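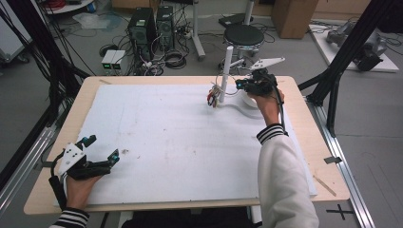

Lorne Penner asked whether the hand-held grippers should be kept for the Iltard task at all, given that the remote-control station gives smoother paths. Ottmar Teuber replied that people learn the grippers in one morning and the station takes them a week. Left as is until October.

Demonstrations so far. 1,401 recorded, 200 of them thrown out for lost tracking. Most of the losses came when the wrist turned past the marker. Ottmar to write a short note on wrist position and tape it up by the table.

Foam board. It slides when people lean on it. Lorne to try clamps at the far corners. The old board goes to Gronow.

Cables. Two people said the gripper cable pulls on the forearm during long reaches. Agreed to try a longer one on the right side first.

Remote control. The Drerna link dropped twice during the afternoon runs. Cause not known. Ottmar has the logs.

Next batch. 100 demonstrations by hand and 200 by remote control, same task, same start position. Training on the mix to wait for both. Lorne wanted the hand batch done first and this was agreed.

Prevetti quote for spare fingers: not received. Carried over.

Closed 11:40.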